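Ticket 3343
Queue: Demo equipment
Subject: Hand-held gripper losing its recording partway through a go, open day at Avville
Priority: raised to high at 9.40 am, back to normal at 1.15 pm
Status: resolved, one follow-up open

Reported by the demo desk

Morning all. Doors opened at nine and we've already got a queue at the Kamath table, which is lovely to see! Visitors pick up the hand-held gripper, have a go at moving crockery, then watch their own attempt played back on the big screen. The trouble is that about every other go stops recording before the visitor has finished. The light on the handle stays green, the screen says "session saved", and then playback ends with the plate still in mid-air.

What we've tried so far:
Restarted the laptop. No change.
Swapped the cable for the spare in the Titex box. No change.
Moved the table away from the speakers. No change, but it is easier to hear people now.

Reply, 9.55 am

Could you send the log from one of the bad goes? Also the session length set on the laptop, under Recording, second tab. Please don't reinstall anything yet.

Demo desk, 10.10 am

Log attached. The last lines read:

frame 2925 written
buffer full, waiting
wait limit reached (2000 ms)
session closed, code 170

Session length is set to "no limit". Three more goes since my last note, two fine and one short. The fine ones were both children, who are very quick and completely fearless with a plate.

Reply, 10.25 am

Thanks, that helps a lot. Code 170 means the recorder gave up waiting for the disk. The gripper itself is fine, and so is your cable. Quick goes finish before the buffer fills, so your children get away with it. Where is the laptop saving to?

Demo desk, 10.40 am

Found it, I think. It's saving to the shared Taltach folder over the guest wifi, and the whole building is on the guest wifi today. Somebody must have set that up for the rehearsal, when the place was quiet. Can I just point it at the laptop's own drive?

Reply, 10.45 am

Yes please. Change the save folder, close the recorder fully, open it again, then do one long go yourself before letting visitors back on. Make it a slow one with plenty of fiddling.

Demo desk, 11.20 am

Done. I did my long go with the brown-rimmed plate and the deep bowl, working the fingers in where the two overlap, because that's the bit everyone wants to try.
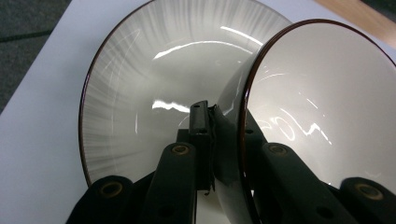
It recorded right to the end and played back without a hitch. Then I did a second one, even slower, and that was fine too – no code 170 in either log. Visitors are back on and the queue is moving.

I must say this is a brilliant thing to show people. You see them work out how much harder a simple grip is when you've only got the fingers of the tool to do it with, and then they want another turn straight away.

Demo desk, 1.15 pm

Steady all through lunch, every go complete. Dropping the priority.

Reply, 1.30 pm

Great news. Please copy the sessions to Taltach over the wired connection after closing, and keep the laptop copies until we've checked them. I'm leaving one item open: the recorder shouldn't say "session saved" when it has closed early, and the light shouldn't stay green either. I'll pass that to Kamath with your log.

Demo desk, 4.50 pm

Copied across, laptop copies kept. Happy for you to close the main ticket.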